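The Folding Table

At the Dankwa laundry plant in Caltumberg, the argument is over who gets to fold the shirts, and what the answer does to everyone else's day

By Ewan Katene
2026-05-16

The first thing you're told at Dankwa is that no one is losing a job. I heard it in the parking lot, again at the sign-in desk, and a third time from a poster by the time clock. By the third time I had started to wonder who needed convincing.

Dankwa washes, dries, folds and ships other people's clothes: kitchen whites, hotel uniforms, hospital undershirts. The washing has been mostly automatic for years. The folding has not. It is done at long tables by 43 people on two shifts, and it is the part of the business where the wages are, so it is the part the company would most like to change.

The change, so far, lives in a side room with plain walls. It is a pair of small white arms bolted to a table, programmed by a local outfit named Kotside, and its subject is the plain white T-shirt. Not the fitted sheet, not the chef's jacket with the knotted cord. A T-shirt has no buttons and no opinion. The hem is what the arms go looking for, the doubled strip along the bottom where there is enough cloth for two stiff fingers to close on.

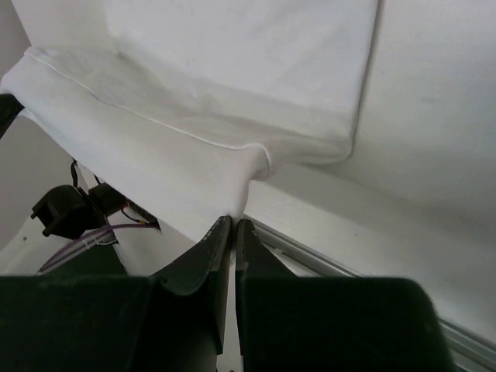
Efa Maddocks has folded at Dankwa long enough to have trained half the people on her shift. She doesn't look for the hem at all. She throws a shirt down by the shoulders, and by the time it lands it is most of the way to being folded. I asked her to slow down so I could follow it, and she couldn't. "If I think about it I get it wrong," she said.

That is a problem for Kotside, whose method depends on someone showing the arms what to do. Four of the folders now spend part of each shift in the side room, guiding the arms through one shirt after another. The company calls them process coaches. The pay is the same as folding pay. When I asked the plant manager, Adwoa Frimpong, whether a coach ought to earn more than a folder, she said the matter was under review, and that it had been under review since April.

I don't want to be unfair to Frimpong, who let me wander more than most managers would. Her case is a decent one. Folding is hard on wrists and shoulders. New hires leave quickly. The plant turns away contracts in the busy months when it can't staff the tables. If the arms could take the plain shirts, she argues, people could move to the work that needs judgment: stains, repairs, the odd-shaped pieces, the customer who wants everything a certain way.

Ask the folders about that, though, and you hear something the slide deck left out. Plain shirts are the easy part of the day. They are when you talk to the person next to you, or rest your eyes, or let your hands get on with it while you work out what to make for dinner. Take them away and what remains is eight hours of fitted sheets and chef's jackets. It may well be more skilled work. It will also be more tiring, and I saw no plan to slow the line to match.

There is also the count. Dankwa posts a daily target for each folder, currently 134 pieces an hour on mixed loads. The mix includes the plain shirts, and the plain shirts are how people make the number. I asked three different managers whether the target would drop once the easy pieces were gone. Two said it was too early to say. The third said he hadn't thought about it, and I believed him.

None of this would matter much if the arms were nowhere near ready, and I can't tell you whether they are. Kotside talks of putting units on the floor. The folders who work with them talk of shirts that slide, shirts that bunch, and long stretches of smoothing a piece out and starting over. A demonstration picks its own shirt. A laundry cart does not, and what comes out of the dryers at Dankwa is a hot knot of sleeves that a person has to pull apart before anyone, or anything, can fold it.

So somebody will be feeding the arms. That job has no title yet. It doesn't appear in the savings estimate I was shown, which assumes a shirt arrives at the table flat, alone and facing the right way.
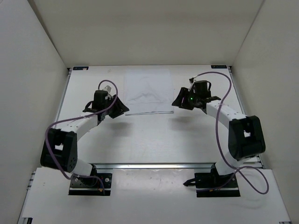

Delali Dogbe thinks I am making too much of this. Every machine in the plant needed somebody standing next to it at first, Dogbe told me, and the people who stood next to the dryers ended up running the dryers. "You learn it or you get told about it by someone who did," was how Dogbe put it. The coaching shifts were worth having even without the raise, in Dogbe's view, and the folders who refused them would be sorry.

It's a fair point, and I have turned it over a few times. It would carry more weight if the company had put it in writing. At Tratudov, a rival plant across the river, the folders asked for exactly that before any equipment came through the door -- a lower target, a pay grade for coaching, a say in which pieces go to the machine. They got the first two. Management there grumbles that the deal is expensive, and the arms haven't been delivered.

Hòa Ông, who keeps the schedule for the late shift at Dankwa, has a copy of the Tratudov agreement folded in a jacket pocket. It has been passed to Frimpong's office, with a note asking for a meeting. The office has acknowledged the note.

On my last afternoon I sat in the break room while the shift changed over. Maddocks was due in the side room after her coffee. I asked whether she minded teaching a machine to do what she does, and she took a while to answer. She said she minded the chair in there, which was too low, and that she had asked for a different one.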